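Jurnden Cloth Handling Station – setup and care
Item no. 3753
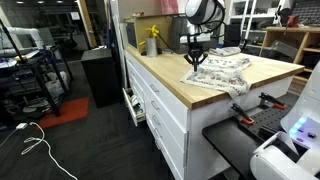 Multi-fingered gripper with fingers open over a printed cloth on the wooden countertop.

The Jurnden station is sold by Konum as a complete work place for cloth handling: the arm with its gripper, the counter unit with drawers, and a printed folder with the settings. The customer provides the cloths. We recommend to begin with printed ones, because a pattern makes it easier for the operator to see how a cloth is turned.

Placing the station
Leave 600 mm free on the side where the operator stands. The counter must be level in both directions before the arm is switched on. If your floor is not even, please correct it under the feet of the cabinet and never under the arm.

Cable to the gripper
This is the part which gives most of the questions to our service desk. The cable must follow the arm in a soft curve, with enough slack for the full turn of the wrist. Move the arm slowly by hand through its whole reach and watch the cable. It should not become tight and it should not touch the cloth. When it does, open the upper holder, give a little more length and close again. Do not use tape on the finger joints.

Fingers
Switch off the power before you touch the fingers. Wipe them with a dry cloth without fluff after each working day. Threads collect at the base of the fingers, and there a soft brush works better than compressed air – air pushes the threads deeper into the joint. Check the screws of the gripper plate every 15 days. A finger that closes later than the others usually needs new calibration and not a new motor.

Countertop
The wood may be treated with a thin coat of oil. Let it dry fully, or the cloths will pick up marks. Small scratches can stay, but a raised splinter will catch the fabric and must be sanded.

Good to know
Start height for the open hand is set in menu 4 and is kept after a power cut. Older stations delivered before July need the Quansah update for this.

Spare parts
Finger set, complete: 1803
Gripper cable with two holders: on request
Soft brush: included with the finger set

Delivery and service
Spare parts are sent from our Britodetti store. Please write the serial number of the arm in your order, it is on the label near the base. For repair, send the gripper only and keep the arm mounted.

Page updated Tue 27 August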